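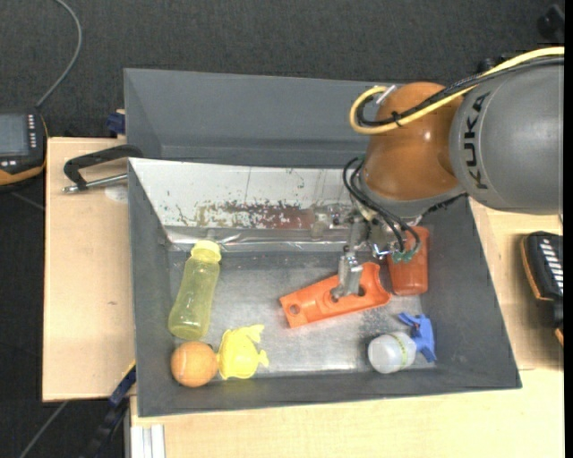
The picking arm at Fadgate: your questions

I'm Serena Benedetti, I run the returns floor at our Fadgate building, and since the arm moved in I've been asked the same things over and over by the stairs, in the break room, and once in the parking lot in the rain. So I typed up my answers. Last changed December 5, 2019.

What does it do all day?

It takes mixed returns out of a bin, one piece at a time. That's the job. A shopper's box might have a cup, a ball, a spray bottle and some kid's toy in it, and until July every bit of that got picked out by hand. Now the arm takes a share of it and we look after the rest (and the rest is still a lot!).

Why are the test bins full of such random stuff?

Dario Sorrentino picks what goes in, and he likes a mix. A ball rolls. A see-through bottle is harder for the software to find than something bright orange. Flat plastic parts lie right down on the floor of the bin, so the finger has to come at them just so. If you've got something at home you think would stump it, bring it in and put it on his desk — clean, please.

Am I going to lose my job to this thing?

I asked this too, before anyone else did, and I got the answer in writing: no positions on the returns floor are being cut because of the arm. What I can't promise is that your job stays the same. Two people from each shift have moved from picking to checking and grading, and I expect more of us will go that way. The pay grade for checking is the same or better, depending on where you started. Come see me and I'll pull up yours.

What if I don't want to move to checking?

Tell me. There's plenty of hand picking left, mostly soft goods and anything tangled, and some of you are very good at it and would be bored stiff at a grading station.

Do I need to know how to program?

No! I certainly don't. The training takes two afternoons and covers starting a run, stopping a run, clearing a bin and using the handheld controller. Dario's team at Leone does anything deeper than that. If the screen shows you a message you've never seen, stop the run and call them.

Can I reach in and grab something it missed?

Not while a run is on. Stop it, wait for the all clear, then reach in. I know it's slower. I know you're quick. Please do it anyway. And leave the clamps on the bins alone — if one gets bumped even a little, the arm's idea of where the bin is goes off and somebody spends the morning setting it up again.

Is it faster than us?

Not piece for piece. Our best hand pickers beat it easily. It does keep going through lunch, though. Its best day so far was 2,904 picks, and I had more than one person ask me whether that number would become our target. It won't. Your targets haven't changed, and the arm's count isn't used in anyone's review.

My wrists hurt less. Is that allowed?

Ha, yes. A few of you have said so. If yours still hurt, please report it, even if it seems small.

Are Sostudville and Valuddale getting one?

Sostudville is next, sometime after the holidays. Valuddale hasn't decided. Friends over there are welcome to come spend a shift with us and ask whatever they like.

Who do I ask if my question isn't on this page?

Me, or drop a note in the box by the time clock. You don't have to sign it. I read them all and add the answers here.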